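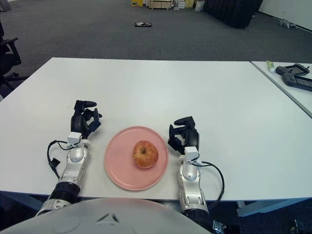
Open afternoon at the Bendmont workshop

Members who put their names down in August for the visit to Lavow's workshop at Bendmont had their afternoon out at last, and the coach from Herkby was full. We had 25 places and could have filled more. Those who missed out will find a note about a second visit at the end of this item.

Lavow rents the upper floor of the old Venter building, behind the bus depot. The ground floor is still used for storing shop fittings, so visitors go in by the side door and up the stairs. There is a goods lift for anyone who can't manage them, but it has to be asked for in advance. We were met at two o'clock by Lenni Kinnunen, who runs the handling work and had agreed to give up his afternoon to us. He split the party in two. One half went to the meeting room for a talk and tea, the other half went to see the robot, and we changed over at three.

The talk was short and had few slides. Lavow began by making grippers for packing lines, the sort that pick up the same carton all day. About four years ago it started work on two-armed machines with fingered hands, which are meant for places where the things to be handled are not all the same shape. Lenni said the firm's main interest is kitchens and canteens: laying out trays, clearing plates, putting fruit and wrapped food where it is wanted. He was clear that nothing of the kind is on sale yet and would not give a date when asked.

In the workshop the robot stood at a white table with both arms forward. The afternoon's task was an apple on a pink plate. The hands are black, the forearms silver-grey, and each wrist carries a small white sensor unit with its own cable. Several of us had expected something bigger. The hands have jointed fingers and a thumb, and wait on either side of the plate with the fingers curled until a run begins.

A run goes like this. The operator sets the plate down and steps back. One hand comes in to steady the plate by the rim while the other takes the apple, lifts it, holds it for a moment and puts it back. Then the hands return to their waiting position. Lenni explained that the lift is the easy part. What takes the time is judging how hard to press. An apple will put up with a fair amount, but it bruises where you can't see it until the next day, so the team cuts the used ones in half and looks for brown patches. A ripe pear is much less forgiving and they have not moved on to pears.

The apples vary in size and none of them is quite round, and that is the reason for using them. A rubber ball would give the same result every time and would teach the team very little. The plate matters as well. It has only a slightly raised rim, and if the steadying hand comes in too low it pushes the plate along the table. We saw this happen on the second run. The operator stopped the robot, put the plate back and began again, and the next two went through without trouble.

Lavow keeps a written log of every run. The present series had reached 658 when we arrived and is due to stop at 810, at which point the figures will be gone over and the settings changed. Failed runs are kept in the log along with the others. One member asked whether the failures were ever left out to make things look better, and Lenni turned the log round on the bench so that she could read the page for herself.

There were plenty of questions. The main ones were as follows.

Is it controlled by a person? Sometimes. The team can guide the arms by hand control to show the robot a movement, and then let it try the movement on its own. The runs we watched were of the second kind, with an operator standing by to stop it.

How fast is it? Slow. Each run took well over a minute. Lenni said it could be made to go faster now but they would rather have it right first.

What happens if someone puts a hand in the way? The arms are set to stop when they meet resistance. We were asked to stay behind the tape all the same, and did.

Would it put people out of work? This had the longest answer. Lenni thought the first use would be in places that can't find staff for early shifts. Not everyone in the party was persuaded, and the discussion carried on over tea and for part of the way home.

Can it peel the apple? No.

The workshop itself was quieter than expected. The floor is carpeted, and apart from the arms there was little to hear. Anyone going on the next visit should know that there are not many chairs in the workshop and the demonstration involves standing for forty minutes or so. Two people found that hard going. We have asked for folding stools next time and Lavow has agreed.

Our thanks go to Lenni Kinnunen and his colleagues for their time, and for the tea. A collection on the coach raised £200, which has gone to the travel fund and will keep the fare for the next outing where it is.

A second visit is being arranged on the same lines. Members who were on the waiting list will be offered places first. If you need the goods lift, or would like a stool, please say so when you book. Names to the office by post or telephone, as usual, with a number where you can be reached in the daytime.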